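Open house at Plulano, the kitchen floor
September 2020

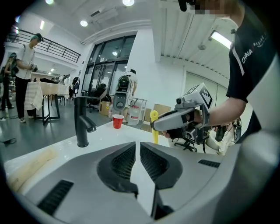 The white counter with the black faucet, red cup at the back.

Quick notes before I forget it all. Got to Plulano late, parking was a mess, missed the welcome talk. Went straight up to the kitchens.

Best thing up there was the faucet. Matte black, tall curved spout, plenty of room to get a stock pot under it. Want one. Valdemar Fogh from the sales side told me 347 dollars without fitting, so maybe not this year. He says the black finish wipes down easy. We'll see, ours at home shows every fingerprint.

Counter is white and very glossy. Pretty, but I'd be scared of beet juice. Red cup with a white rim standing by the faucet and honest to god it made the whole thing look like somebodys kitchen. Something bright yellow further along too. More color please, the Zerno rooms next door were all gray on gray.

Downstairs = storage and the Hirano tile samples, 200 of them on sliding boards. Heavy! Could of spent an hour. Had 15 minutes.

Coffee was free, cookies gone by 3. Next open house is in January, same building. Going earlier, and bringing the measurements for our sink wall this time.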